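Hirside Household Manipulation Program
Progress report to the program manager, second reporting period
Date: 2024-10-25
Prepared by: Ingrid Mahmoud, data collection lead
Distribution: Liesbeth Dewulf, Lev Maksymiv, Lewis Laing

1. Purpose of this report

This report covers the collection of human demonstrations for the kitchen and pantry tasks under Work Package 2. It sets out the work completed since the last report, the quality of the material delivered to the training team at Kusby, the problems that affected the schedule, and the work planned through the end of November. Spending is reported separately by the finance office.

2. Work completed

At the close of the period the project held 1,148 accepted demonstrations. All were recorded with the hand-held two-finger gripper, operated by trained staff. The target in the grant agreement for this stage was 600 accepted demonstrations, and the surplus will be carried into the next stage as agreed with Lewis Laing in the planning call.

Five task families are now in collection: placing food in a refrigerator, taking food out, opening and closing appliance doors, moving items between plates and shelves, and clearing a tabletop. The refrigerator tasks make up the largest share. They were given priority at the request of the Kusby team, whose earlier model often stalled when a door was already open at the start of the task. Operators therefore now record two versions of each refrigerator task, one beginning with the door closed and one with the door open.

The work was done in the office area rather than in a dedicated laboratory. Other staff continue their normal duties there during recording, and the table position is changed between blocks so that the background varies. The training team has confirmed that this variety is useful and has asked that it continue.

3. Quality review

Every recording is checked by a second person before it is counted. Lev Maksymiv carries out the first check, which covers tracking of the printed markers on the gripper, completeness of the task, and agreement between the written instruction and what the operator did. Godelieve Dewulf carries out the second check on a sample from each block.

The most common cause of rejection was loss of marker tracking when the operator turned the wrist too far while reaching into a shelf. Operators have been asked to approach from the front where possible and to pause briefly before closing the fingers. Rejections of this type fell in the later blocks. A smaller group was rejected for mismatched instructions, usually a recording labeled "fruit to shelf" in which the whole plate had been moved. The labels have been corrected where the intent was clear, and the remaining recordings were set aside.

Round and oval fruit continues to be harder to grasp than boxed goods. The training team has asked us to keep failed grasps that are followed by a successful second attempt – these are now stored under their own tag and are not included in the accepted total.

4. Issues affecting the schedule

The replacement finger tips ordered from Van Loon arrived later than planned. Collection went ahead with the existing set, but the number of operators working at one time was reduced.

The storage server at Heltitz was unavailable for part of the period. No recordings were lost. Uploads were held locally and completed once service returned, although the second check ran behind as a result and has only recently caught up.

5. Work planned through November

The refrigerator tasks will be extended to include lower compartments and items of different heights. Liesbeth Dewulf will issue a revised operator guide, including the new rules on wrist angle and the tag for repeated grasps. Two further operators will be trained before the next block begins.

We also plan a short trial with the Kusby team in which their current model is tested on the open-door tasks, using table positions held back from training. Results will be included in the next report.

6. Decisions requested

The program manager is asked to approve the transfer of surplus demonstrations to the next stage in writing, and to confirm whether bottles may be added to the object list. The training team supports this addition. It would require a small change to the task definitions but no new equipment.
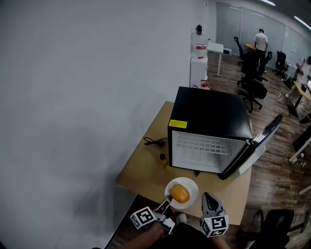 Figure 1. Refrigerator task, open-door version, with fruit on a plate.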